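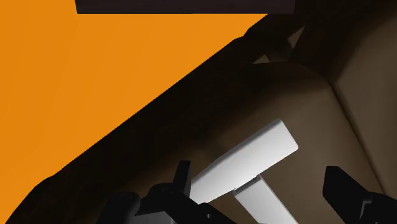

Wrist view in Tirngate: the white hammer on the seat cushion, with the gripper fingers spread apart.

Review: Tirngate Home Scene Kit

The Tredton Shared Workshop purchased one seat of the Tirngate Home Scene Kit in January at a price of $125. The kit was needed for the planning stage of the members' fetch-and-carry build, in which a fixed arm is to pick up tools left on household furniture. Members wished to settle the position of the arm before any metal was cut for the stand.

Installation and setup

The kit was installed on the workshop's shared desktop computer. Installation took 19 minutes, and the sample room opened without further adjustment. The written guide is clear on loading furniture and less clear on cameras. Members who had used the Vurus editor found the menus familiar. Others required a short introduction.

Objects are placed by typing in a position or by dragging. Dragging is quicker, but small items sometimes settle at a slight angle on soft furniture, and the workshop recommends typed positions for any layout that will be reused.
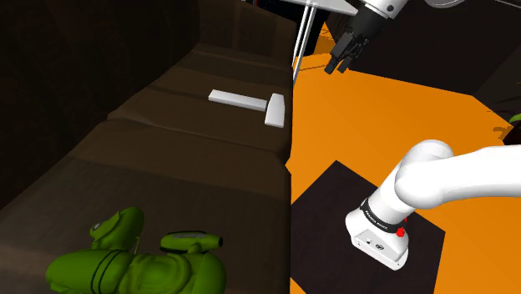 Side view of the couch layout, with the hammer near the edge of the seat and the gripper held above the orange floor.

Performance in use

The couch layout was run 800 times over the review period, with the starting position of the hammer changed between runs. The program closed without warning on four occasions. Saved layouts were intact each time, although the record of the run in progress was lost.

The wrist view was the feature most used by members. It gives a fair idea of how much of an object the fingers will hide during an approach. Shadows in this view are heavy, and detail in the darker parts of the room is difficult to judge. A brightness control would be welcome. Surfaces are also plain: the hammer has no texture or markings, and members intending to train a vision system should plan to add their own materials. 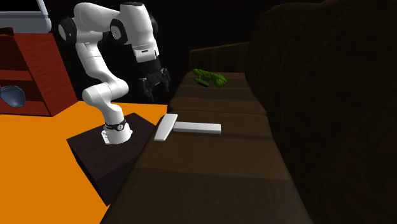
Reach was the principal question for the build, and the kit answered it adequately. Members were able to compare mounting points beside the couch and to reject two of them in a single evening. The drawings for the stand were then prepared from the chosen layout. Export to the Betancur format worked on the first attempt, but object names were shortened in the exported file and had to be corrected by hand.

Rating and recommendation

The workshop rates the kit as good for layout planning and fair for camera work. It is recommended for groups that have an arm in mind and a room to fit it into. Purchasers should note that the license covers one computer only. Members may reserve the Tredton seat at the front desk until 9 p.m.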